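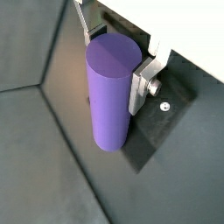
Why Can't You See Purple in a Rainbow the Way You See It in a Paint Box?

Where color comes from

Light from the sun looks white, but it is a mix of many colors traveling together. When sunlight passes through raindrops, the colors get bent by different amounts. Red bends the least and violet bends the most. They spread out, and that spread is a rainbow.

Light moves in waves, a little like ripples on a pond. Each color has its own wavelength, which means the distance from the top of one wave to the top of the next. Red light has long waves. Violet light has short ones. Green is in the middle. All of these waves are far too small to see one at a time.

Why a leaf is green

Most things do not make their own light. You see them when light from the sun or a lamp lands on them and bounces back to your eyes.

When white light hits a leaf, the leaf soaks up a lot of the red and blue light. Scientists say the light is absorbed. More of the green light bounces off, or is reflected. The reflected light reaches your eye, and you see a green leaf.

A ripe tomato does the opposite with green. It absorbs the green and blue light and reflects the red. A sheet of white paper reflects nearly all the colors, and a lump of coal absorbs nearly all of them.

This is also why dark clothes get warm in the sun. The light they absorb turns into heat. If you leave a black T-shirt and a white T-shirt on the same sunny step, the black one will usually feel warmer when you pick them up. 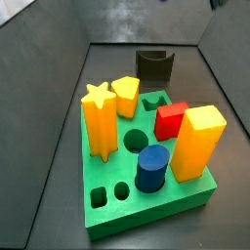 Words: Catalina Bustos
Science check: Horacio Lucero

What your eyes do

At the back of each eye is a thin layer called the retina. It holds millions of tiny cells that react to light. The ones that help you see color are called cones, and most people have three kinds.

One kind reacts most to long waves. One kind reacts most to medium waves. The last kind reacts most to short waves. Your brain compares the messages from all three and works out a color.

Yellow is a good one to think about. Yellow light sets off the long-wave cones and the medium-wave cones together. Red light mixed with green light sets off those same cones in much the same way. So your brain says "yellow" both times, even though the light is different.

A computer screen uses this trick. It has tiny red, green and blue lights and no yellow ones. To show you a banana, it turns on the red and green lights and keeps the blue ones low.

So what about purple?

Look at a rainbow and you will find violet at the inside edge. Violet has its own wavelength. Purple does not. There is no single wave of light that makes the purple of a plum or a grape lollipop.

You see purple when your long-wave cones and your short-wave cones are busy and your medium-wave cones are quiet. That happens when red light and blue light come into your eye together. Your brain has to call this mix something, and it calls it purple.

Some people see it differently

Not everyone's cones work the same way. In some people, one kind of cone is missing or reacts to slightly different waves. This is called color blindness, or color vision deficiency. Most people who have it can still see lots of colors, but some pairs are hard to tell apart. Red and green is the most common pair. Purple and blue can be tricky too.

Dogs have only two kinds of cones. A red ball on green grass is hard for a dog to pick out by color, so it uses its nose. Many birds have four kinds, and some of them can see ultraviolet light, which people can't see at all.

Try it yourself: mixing colors with a top

You will need:
white card
a cup to draw around
6 crayons or felt pens (red, orange, yellow, green, blue, violet)
a short pencil
scissors

1. Draw around the cup and cut out the circle.
2. Draw lines through the middle to make 6 equal slices, like a pizza.
3. Color each slice a different color, in rainbow order.
4. Ask an adult to push the pencil through the middle, point down.
5. Spin it on a table as fast as you can.

When the top spins fast, your eyes can't keep up with the separate slices. The colors blend, and you will see a pale gray or a muddy cream. It won't be pure white, as pens and crayons absorb some of the light.

Now make a second top with just red and blue slices. Write down what color you think you will see before you spin it.

Words to know

Absorb: to soak up
Reflect: to bounce back
Retina: the layer at the back of the eye that reacts to light
Cone: a cell in the retina that helps you see color
Wavelength: the distance from the top of one wave to the top of the next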